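3.2 Deposit terms and the timing of cancellations
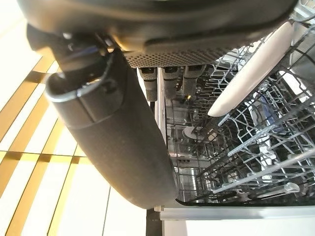
Figure 3. Interior view, self-catering unit.

The second part of the analysis uses booking records from Stunmont, a group of lakeside rental cottages managed by Piruvard. The records cover 496 bookings over 2 seasons. Each entry gives the day the booking was made, the length of the stay, the deposit paid, and the day of cancellation if there was one. Guest names were removed before the file reached us. Bookings made by the owners for their own use were dropped, as were stays that began as a phone inquiry and never had a deposit attached.

Stunmont changed its deposit rule between the first season and the second. In the first season, guests paid a flat deposit that was refunded in full up to two weeks before arrival. In the second, the deposit was a share of the rental price, and the refund shrank in four steps as the arrival day came closer. The cottages, cleaning fees and booking site stayed the same. Prices went up slightly in March of the second season, and we return to this in Section 3.4.

We expected the stepped rule to lower the number of cancellations. The effect on the total was small. What changed more clearly was when guests canceled. Under the flat rule, cancellations bunched up in the last days before the refund deadline. Under the stepped rule they were spread over a longer period, with smaller peaks just before each step. Balaskas and Manolakis report a similar pattern for hillside rentals in Vatico, although their guests booked much closer to arrival and paid no cleaning fee.

Earlier cancellations matter to a manager mainly through rebooking. A cottage released a month ahead has a fair chance of being taken by someone else – one released in the final week usually stays empty outside the school holidays. We counted a stay as rebooked if at least half of its nights were sold again. Partial rebookings below that level were treated as lost, which probably understates the benefit of the stepped rule for longer stays.

Group bookings were handled separately. These are stays in which one person reserved several cottages at once, often for a wedding or family reunion, and the deposit could reach 2,000 dollars. Groups rarely canceled outright under either rule. They more often dropped one cottage and kept the rest, and the manager's notes do not always say whether the deposit for the dropped unit was kept or moved to the remaining balance. Where the notes were unclear, we followed the method in Chrysikopoulos and assigned the deposit to the remaining units by number of nights.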